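Home | About | Meetings | Hire | Contact

This site uses cookies to remember your settings. Accept | Manage

WURNOW COMMUNITY WORKSHOP
Minutes of the Equipment and Supplies Meeting
Sat 25 July, Nigam Room

1. Minutes of the previous meeting
The minutes of the February meeting were approved with one correction: under item 4, "shelving" should read "shelving brackets".

2. Metal bin and contents
The meeting considered the condition of the grey metal bin on the wooden table and the articles kept in it. The floor of the bin is scuffed and stained, and there is grime on the back wall. It was noted that the bin is clamped to the table at one corner and that the clamp should stay in place during cleaning.
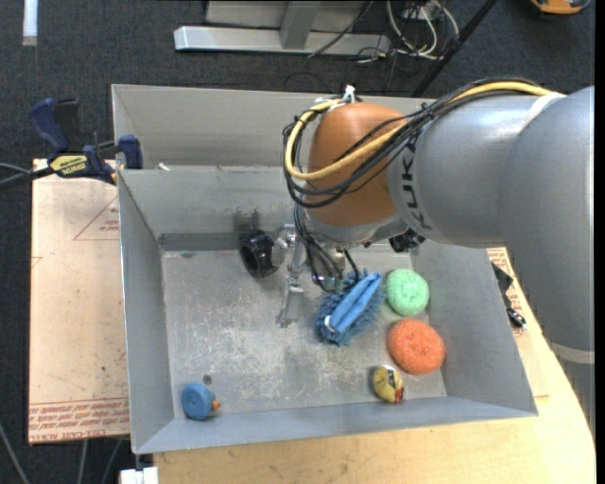 Minutes taken by the Secretary

2.1 It was agreed that the bin be emptied, wiped down and dried before the autumn session. Members asked that the small hole in the floor be left open. A proposal to repaint the inside was not carried.

2.2 The green and orange scouring pads are to be kept for display and sorting work only. Pads for washing up will be bought separately and stored under the sink.

2.3 The yellow and blue ducks were discussed at some length. One member felt that they belonged with the children's things – the meeting decided that they should remain with the bin.

2.4 The black ring has not been claimed. It will stay with the other articles until the next meeting and then go to the spares drawer. 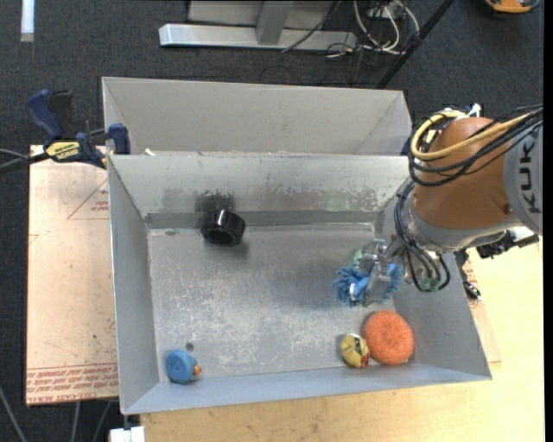
Item 2: the bin, with the black ring near the back wall and the orange pad towards the front.

3. Supplies
The balance of the supplies account stood at £2,141. Spending of up to £400 was approved for cloths, brushes and storage boxes. A quotation from Sullix for 40 lidded boxes was received and accepted. The quotation from Flenico was declined on grounds of delivery time.

4. Table
The light wooden table is to be checked for loose joints. The matter of a second table was deferred.

5. Any other business
The key to the side cupboard has been returned. Members were reminded to sign the cleaning sheet on leaving.

The meeting closed at 4 p.m. The date of the next meeting will be posted on the noticeboard.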